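How Metal Gets Scratched, Stained and Worn

Metal seems hard, and it is. A steel spoon does not bend when you stir soup with it. Even so, every metal surface changes as it is used. Scientists call this wear. The study of wear, rubbing and slipperiness is called tribology (say "try-BOL-uh-jee").

What is a scratch?

A scratch is a very small ditch. It forms when something hard is pushed into a surface and dragged along. The hard thing moves a little of the metal out of the way. Some of that metal piles up along the sides of the ditch, like soil beside a plow. Some of it may break off as dust.

The harder material does the scratching. The softer material gets scratched. Sand is harder than most steel. A few grains of sand under a box are enough to mark a metal floor when the box slides.

The Mohs scale

Hardness can be compared with a list called the Mohs scale. It runs from 1 to 10. Talc is at 1 and can be scratched with a fingernail. Diamond is at 10. A fingernail is a little above 2. A copper coin is near 3. Quartz, the mineral in most sand, is at 7. Anything on the list can scratch the things with lower numbers.

Why scratched metal looks cloudy

Light bounces off a smooth surface in one direction. This is why polished metal works like a mirror. Light that hits a scratched surface bounces in many directions at once. The reflection breaks up, and the metal looks dull or pale. One deep scratch shows as a line. Many fine scratches close together show as a cloudy patch.
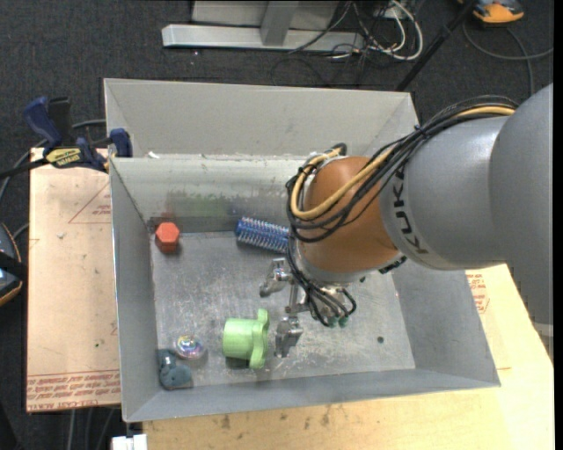
Stains are different from scratches. A scratch changes the shape of the surface. A stain adds something to it, or changes what it is made of. Paint, grease and dried dirt are added from outside. Rust is made from the metal itself. Iron joins with oxygen when water is present, and the result is a brown, flaky material. Rust takes up more space than the iron it came from, so it swells and falls away. Fresh iron is then open to the air, and more rust can form.

Aluminum also joins with oxygen, but its coating is thin and tight. It seals the metal underneath. A scratch in aluminum is covered by a new coating in less than a second.

How wear is slowed down

Oil and grease keep two surfaces apart so that they slide without touching as much. Paint keeps water and air away from iron. Zinc can be put on steel in a thin layer, which is called galvanizing. Stainless steel has chromium mixed in, and the chromium forms a clear coating of its own.

Try it

You need an old steel spoon, a cotton cloth, a pinch of sand and a flashlight. Ask an adult before you use the spoon, as the marks will stay.

1. Shine the flashlight on the back of the spoon. Look at the shape of the reflection.
2. Put the sand on the cloth and rub one half of the spoon 131 times.
3. Rinse the spoon and dry it.
4. Shine the flashlight on both halves.

Write down which half gives the sharper reflection. Keep the spoon for the next page, on polishing.

Words to know

Wear: the slow loss of material from a surface.
Oxygen: a gas in the air that joins with many metals.
Galvanized: coated with zinc.

Text by Benedito Brandão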